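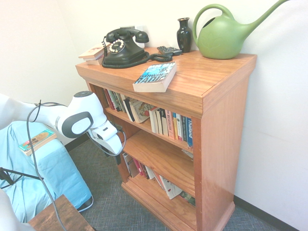
July 2, 2023

Dye notebook, Kudcombe workshop. Walnut and weld, mostly, with some grumbling about water.

Good morning to whoever reads this after me, which I suppose will be Karthik first, then Adoración when she gets back from her sister's, and then me again in February when I've forgotten everything and have to come looking for it. I'm writing this up at the end of the day with a pot of tea and my feet on the other chair, so it may wander a bit.

The walnut vat first. I opened the bucket we put up in the fall and it smells the way it always does, like the floor of the woods after a week of rain, with something a little sharper on top. I strained it twice, once through the old colander and once through a piece of cotton sheeting, and I would do it three times if I had the day over again, as there was still a good deal of grit that ended up in the fleece. It rinses out, but it takes patience and I ran low on that by lunch. The liquor itself is beautiful, nearly black in the pot and a warm brown once you lift a spoonful up to the window.

I weighed out 337 grams of the gray Zanley yarn, dry, and soaked it overnight in plain water with a drop of dish soap. No mordant on the first half. Walnut doesn't need it, and I wanted to see what it did over the gray with nothing helping it along. The second half had alum at our usual strength (see the inside cover, and please somebody rewrite that page before it fades completely – I can hardly tell the sevens from the ones). Both halves went into the same pot, with a bit of red cotton tied on the alum skeins so I could tell them apart afterward. I know Karthik likes to use the plastic tags, but they float, and they get under the spoon, and I have never gotten along with them.

Heat up slowly, held it just under a simmer for an hour and a half, then turned it off and left the lid on. I fished out one skein at the hour mark to compare and it was already a good tan, a bit like strong milky tea. The ones that stayed in for the full time and then sat cooling came out a proper deep brown, and I am very, very pleased with them. The alum skeins are a shade warmer. If you hold them side by side under the lamp you'd hardly bother choosing between them, but out in the yard the alum ones have a touch of gold in them that I'd like to have again. Whether that is worth an extra evening of mordanting is another matter. For the shawl order I think yes, for the sock yarn I think no, and I'd like to hear what the two of you say.

One skein is streaky. My own fault entirely, I tied it too tight in the middle, and there is a pale band right where the tie was. I've set it aside. Adoración will want to do something clever with it, she always does, and I would much sooner give it to her than try to overdye it and make it worse.

Now the weld. This was the part I had been looking forward to all week and it gave me the most trouble. We had the dried bundle from the Neves garden, and I chopped it fairly small, stalks and all, and simmered it for an hour. The first test strand came out a thin sort of straw color. Not a bad color if you were after straw! But we weren't. I stood there stirring it and feeling sorry for myself for a while, and then I went and read back through the old pages and found Karthik's note about chalk, which I had clean forgotten. So I put in a teaspoon of chalk, gave it a good stir, and let it sit for ten minutes. The next strand came up bright lemon, just as he wrote it would. Karthik, I owe you a cake.

I am inclined to blame the water. We've been filling from the rain barrel since spring and the rainwater here is very soft, and everything I have read about weld says it likes things a little hard. Madder too, come to think of it, and that might explain the rather sad salmon pink we got last time, which we all put down to old roots. Before we order more madder from anybody I'd like to run a small pot with chalk in it and see. It would cost us nothing but an afternoon.

Weld details, so they're in one place:

Dried weld, 188 grams, chopped
Yarn, the white Skesa two-ply, alum mordant
Simmered one hour, strained, cooled down to where I could just keep a hand in it
Chalk, one level teaspoon, stirred in before the yarn
Yarn in for 35 minutes, kept well below a simmer the whole way
Rinsed once warm, once cool, hung on the porch in the shade

I'd keep the heat down even lower if I did it over. The last skein caught a little extra while I was on the telephone with the feed store, and it has gone a bit dull and brownish next to the others. It's a perfectly nice mustard. It just isn't what I told the customer.

After that there was still a good bit of color left in the pot, so I put in the odds and ends from the basket by the door and let them take what they could. Pale yellow, all of them, and soft as anything, very pretty for baby things. I dipped two of those in what was left of the indigo to see about a green. The indigo vat is tired. It had a thin coppery skin on it but underneath it was more blue than yellow-green, which means it wants reducing again, and I didn't have the heart to start on that at four in the afternoon. Even so I got one decent sea green after three dips, and one that looks like pond. I like the pond one better than I ought to.

Things I'd like us to talk over, in no order:

The big enamel pot has a chip on the inside near the rim, down to the metal. It's fine for walnut, which is going to be dark whatever you do to it, but please don't use it for weld or for anything we want bright. A little iron will gray a yellow before you've had time to look round. I've tied a rag to the handle. If the rag comes off, tie on another one.

We are low on alum. There's enough for two more good batches, or three if they're small. I had a look at the price from our usual people and had to sit down, so if Adoración still has the address of that woman who sells it by the tub, I'd be grateful.

The drying line on the porch sags so badly in the middle that all the skeins slide down and bunch together, and then they dry with a crease. I propped it with the broom. It could do with a proper post and I expect it will go on being propped with the broom until one of us loses their temper.

I did finally start the light test on the spring samples. Each card has half the wrap covered with folded cardboard and the other half open to the south window. I wrote the dyestuff on the back in pencil this time, having learned about ballpoint the hard way. Please don't turn them over to peek! I know it's tempting. I'd like to leave them up until the leaves turn and then look at the whole lot together over something hot to drink. My guess is that the walnut won't budge and the weld will do well, and that the turmeric will be gone in no time at all, but we promised the Saturday class we'd show them and so in it went with the rest.

A word about the walnut bucket, before I forget. There's a good half of it left and I put it back under the bench with the lid on loosely. It doesn't mind being kept. If it grows a skin, lift the skin off and carry on. If it grows something with fur, same advice, only wear gloves. And wear gloves anyway, please, because mine had a hole in the thumb and I now have a thumb like an old boot, and I have a christening to go to.

The spent hulls went on the path behind the shed and not in the compost. Karthik asked me about this in the spring and I gave him a vague answer, so to be plain about it: walnut can stunt tomatoes and I am not risking the tomatoes. Weld stalks can go in the compost, as many as you like.

For next time I'd like to try the walnut over the weld, light on the walnut, only a quick dip, to see if we can get that old gold that Adoración keeps pulling out of her scrap bag and sighing over. I've put two of the lemon skeins back for it in the paper sack marked GOLD. There's a third sack with the shawl yarn, which isn't labeled yet, so go by the feel of it until I find the marker.

Pots are washed, burner is off at the wall, the weld liquor is in the jar with the blue lid and should be used up this week or thrown out. The brown skeins were still damp when I went past them just now and I've left them hanging overnight.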